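Tolau to charge deposit on plastic bottles from February

Jan 29, 2020

Shops in Tolau will have to take back empty plastic drinks bottles from next month, under rules passed by the town council on Wednesday.

Customers will pay a small deposit when they buy a drink and get it back when they return the bottle. The rules cover water, juice and fizzy drinks. Milk is left out for now, as are cups and food tubs.

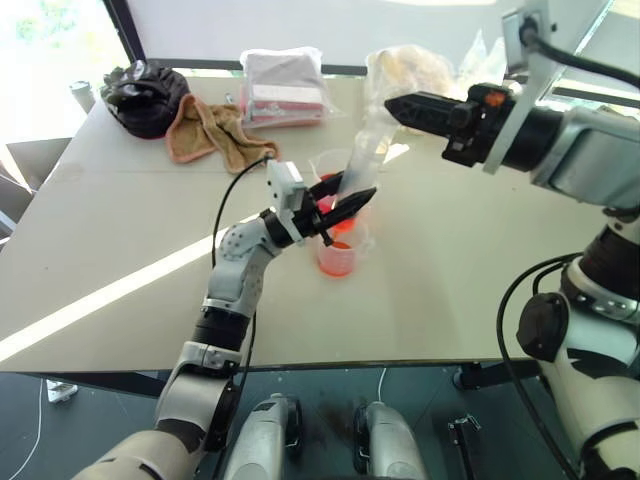 2 min read

The council said 1,039 people replied to its survey on the plan, and most were in favour. Several shop owners in the Ayaaba district objected, saying they had no room to store empties between collections.

Small shops will be allowed to send customers to one of 24 return points instead. The first will open at the bus station and at Gutia market. Any shop that refuses bottles without being exempt can be fined up to 400 a day.

Plastic used in health care is not affected. Clinics and chemists will go on using the separate waste service, and residents are asked not to put medical items in with their bottles. 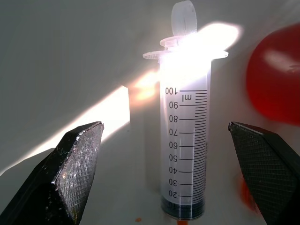

A plastic syringe marked in ml. Medical plastics are outside the scheme.

The neighbouring town of Nendilen brought in a deposit last year but dropped it after a dispute over who should pay for collection. Tolau will meet the cost from its waste budget for the first year. Drinks sellers will then be asked to pay a share, which has yet to be agreed.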